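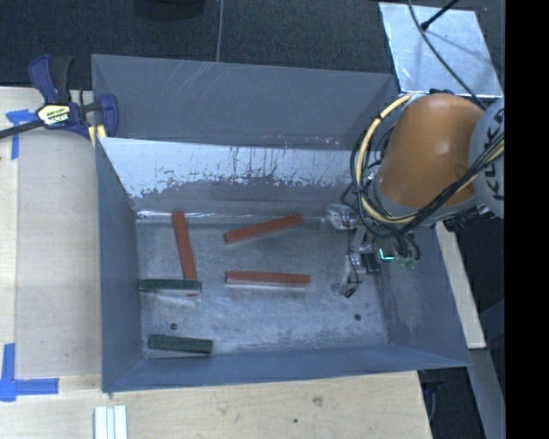
# What the bread bag is telling you

Notes for the Sunday talk, Drondthorpe library, downstairs room. Slides advance with the space bar. Leave the lights up so people can read the bags on their laps.

## Opening

Say hello, then go straight to the bread. Hold up the two loaves, fronts facing the audience, and don't comment yet.

Ask: which one would you buy if you wanted whole grain? Hands up for the Moradi Country Wheat. Hands up for the Trilness Plain Sandwich. Most people will pick Moradi, and I don't blame them! It's brown, it has oats on top, and there's a field on the bag. I bought it myself for years.

Now turn them over and read the first ingredient of each out loud.

- Moradi: enriched wheat flour
- Trilness: whole wheat flour

Let that sit. Then: "The dull one is the whole grain one. And I love that you can find this out in the store, standing up, with no special knowledge at all."

## Why I got hooked on this

(Keep it short, I tend to ramble here.)

I went to the supermarket in Bisport for a loaf of bread and came home without one. There were 27 kinds on the shelf and I started reading the backs. I got so caught up in it that my frozen peas thawed in the cart. Next time I took a notebook.

What grabbed me is how much is printed right there. The front of the bag is mostly advertising, and the back is where the rules get strict, so the back is the fun part.

## Words on the front

Slide with the big words. Go through them slowly, people like to write these down.

**Wheat bread.** White flour is made from wheat too. "Wheat flour" on its own in the ingredients usually means refined flour, with the bran and germ taken out. You want the word "whole" in front of it.

**Multigrain.** More than one grain, and that's all it promises. Every one of them could be refined. Some multigrain loaves are terrific, so don't walk past them, just check.

**Made with whole grain.** How much? It could be most of the loaf or a small part of it. Go to the back.

**Stone ground.** Tells you how the grain was milled. It can be lovely flour, but the bran may still have been sifted out.

**100% whole wheat.** Now we're getting somewhere. In the US this one has a real definition behind it when it's used as the name of the bread, and the flour has to be whole wheat. If you remember one phrase from today, take this one home.

Someone will ask about "natural" and "artisan." Short answer: neither one tells you anything about the grain.

## About the color

My favorite bit, take your time.

Pass the Moradi bag around again and have people look for molasses or caramel color. Either one will turn a pale dough brown. There's nothing sneaky about molasses as an ingredient, and it tastes great in bread. But our eyes see brown and think "whole grain," and bread companies know this very well.

Then flip it: there's a whole wheat that bakes up pale. It's milled from white wheat, a lighter-colored kind, and it still has the bran and germ. So a light loaf can be whole grain and a dark loaf can be mostly white flour. People usually gasp a little at this, or at least they did in Bisport.

Rye gets a mention if there's time. A lot of soft supermarket rye is largely wheat flour with some rye mixed in, plus caraway seeds, and the seeds are what many of us think of as the rye taste.

## Reading the ingredients

Ingredients are listed by weight, heaviest first. That's the whole trick, and it works on cereal and crackers too.

Have everyone take a bag out of the box and find:

1. The first ingredient. Is the word "whole" there?
2. The next flour down, if there is one. A loaf can start with whole wheat and then follow it up with plenty of the refined kind.
3. Any sugars. Cane sugar, honey, corn syrup and molasses can each have their own spot in the list.

Give them a few minutes and walk around. Somebody always finds a good one, so ask that person to read theirs to the room. Don't rush this, it's the part people remember.

## The numbers panel

Look at serving size before anything else! On some bags a serving is one slice and on others it's 2 slices, and you can't compare two loaves until you've matched those up. I made this mistake for ages and thought I'd found a miracle bread.

Then fiber. Trilness has 5 grams in a serving, which is a nice number for a sandwich loaf. Warn people that fiber can be added separately, so a high number doesn't prove the flour is whole. Look for things like inulin or oat fiber in the list. Added fiber isn't bad, it's just a different thing from whole grain.

Then added sugars, which have their own line now and save a lot of squinting. Then sodium. Bread is one of those foods that doesn't taste salty but adds up over a day of toast and sandwiches.

## Questions that will come up

*Is white bread bad for me?* I'm not here to take anyone's white bread away. I eat it with tomatoes all August. Enriched flour has some vitamins and iron put back in, but the fiber mostly isn't replaced.

*What about sourdough?* That's how the dough is raised. It can be made with any flour, so the same reading applies.

*What about bakery bread with no label?* Ask! Bakers love being asked. "Which of these has the most whole grain flour?" gets you a better conversation than "Is this healthy?"

*Gluten?* Whole wheat has gluten, and so do rye and barley. Anyone with celiac disease should go by their doctor's advice, and I shouldn't freelance on this one.

## Wrapping up

Slice the Trilness and hand it out with butter. Put the Moradi out too, since it's good bread and I don't want anybody thinking otherwise.

Remind them to put the empty bags back in the box, I need them for next time. Cracker talk sign-up sheet is by the door.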